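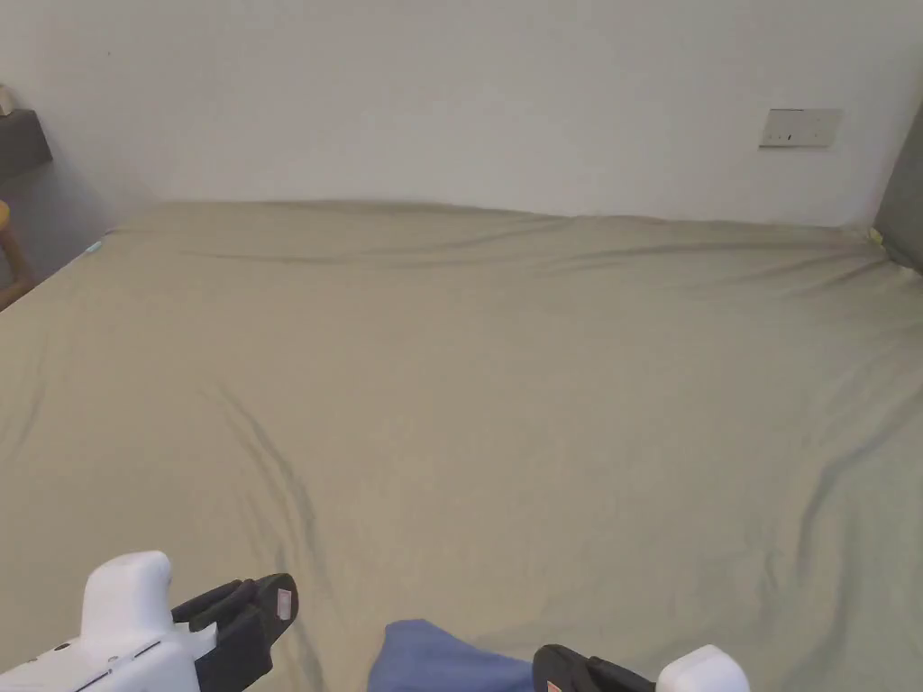 Totska fitted sheet in sage, on a large bed with a dark grey upholstered panel

Totska Fitted Sheet
Sage

By Grarnuvley Bedding

A plain fitted sheet in a muted green that sits somewhere between sage and khaki. It goes well with white walls and grey upholstered beds, and it doesn't show every bit of fluff the way a darker sheet does. Totska is sold on its own, so you can match it with the duvet cover and pillowcases you already have.

Product details

Material: 80% cotton, 20% polyester
Pattern: none
Elastic: all the way round
Sold as: single sheet, or pack of 2
Pillowcases: not included, see Totska Pillowcase
Colours: Sage, Oat, Slate, White

Choosing a size

Measure the mattress and not the bed frame. Upholstered frames are often a good deal wider than the mattress inside them, and we get more returns for this than for anything else. If you use a topper, put it on the mattress first and measure the depth of both together. Between sizes, go up. A sheet that is slightly too big will crease a little, but one that is too small will come off the corners.

Full measurements for every size are on the label and in the size table at the foot of the bedding section.

Fitting the sheet

Start with the two corners at the wall end, which are the hardest to reach once the rest is on. If your bed is pushed up against the wall, pull it out a little, hook both corners well under the mattress and then push it back. Work down to the foot. Smooth the sheet from the middle outwards with the flat of your hand and tuck any spare fabric under the sides.

Long diagonal creases usually mean one corner is pulling harder than the one opposite. Lift the mattress at the tight corner, let the elastic ease back and smooth again. Ripples along the head end will mostly be under the pillows anyway.

On a bed with raised padded sides, slide your hand down between the panel and the mattress to seat the elastic. Check the gap for hair grips and pen lids while you are there.

Washing

Wash before first use. Machine wash with similar colours and close any zips in the same load. Tumble dry on low or line dry. Take it out while it is still very slightly damp if you want to iron it. Do not bleach.

Customer comments

"Good colour, softer than the Khaemba we had before. Creases a bit if you leave it in the dryer." Colleen Ouellet

"Bought a pack of 2 in March and went back for the slate. Corners stay put." Martim Valente

Goes with

Totska Pillowcase, Sage
Khaemba Duvet Cover, Oat
Ultby Mattress Protector

Returns

Unwashed sheets can be returned in their original packaging with the receipt.

Page updated 2 September 2025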